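Keeping Dark Furniture in Daily Use

By Ludivine Tanguy

When the Corano furniture program opened its repair room in June, its staff expected chairs. Chairs came, with split rails and missing rungs, but most of the 147 pieces brought in during the first season were tables, and the largest share of those were dark ones. Black and near-black finishes show dust, scratches and rings more readily than pale wood does, and owners tend to notice damage early. They also tend to treat it themselves before asking for advice.

The program's workshop manager, Rattana Prasertsri, keeps a shelf of the products that owners have tried. It holds shoe polish, cooking oil, black marker and several kinds of furniture spray. "Most of the work we do on a tabletop is removing what was put on after the damage," she said. "The ring itself may take an hour. The polish over it can take two days."

A pale ring usually means that moisture has reached the finish and clouded it. In many cases the wood underneath is sound. The program advises owners to leave a fresh mark alone overnight in a dry room, with nothing placed over it. A dark ring is a more serious matter, as it may indicate that water has passed through the finish. Sanding should not be attempted at home, particularly on veneer, where the surface layer may be very thin.

Decorated edges require separate handling. Gold trim on household furniture may be leaf, paint, metal or molded material, and the four do not respond alike to cleaning. Boonmee Nakpan, who worked for 30 years at the Srisuk furniture shop before joining the program, tests every edge with a dry brush before anything damp is brought near it. Color on the bristles ends the test. He asks owners to dust trim with a soft brush only and to keep wax on the flat of the top - a cloth drawn across the whole table will carry wax into the carving, where it hardens and holds dirt.

Placement matters as much as cleaning. The program recommends keeping dark furniture out of direct sun and away from heaters, and turning a freestanding table end for end twice a year so that any fading is even. Felt pads should be checked for grit. Lamps and bowls should be lifted when moved.

The repair room is now supported by a grant from the Jemau Fund, which covers materials and one training place. Serpil Kocabaş, the first trainee, began with drawer runners and has since moved to surface work. Owners are asked to bring clear photographs of larger pieces before arranging transport, and to leave the piece as it is.
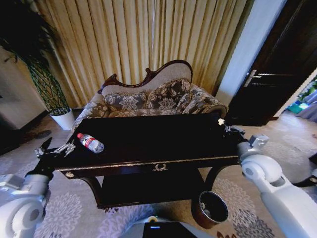 Daily habits account for most of the wear that can be avoided, and the program does not ask households to stop using their tables. It asks them to look at what is left on top. A clear plastic water bottle lying on its side, as on the dark table with the ornate gold-trimmed edge, should be stood upright on a coaster or moved to the kitchen, even when the cap is on. Small objects should be kept back from the corners, where trim is most easily chipped. Printed care sheets are available at the repair room and may be requested by mail.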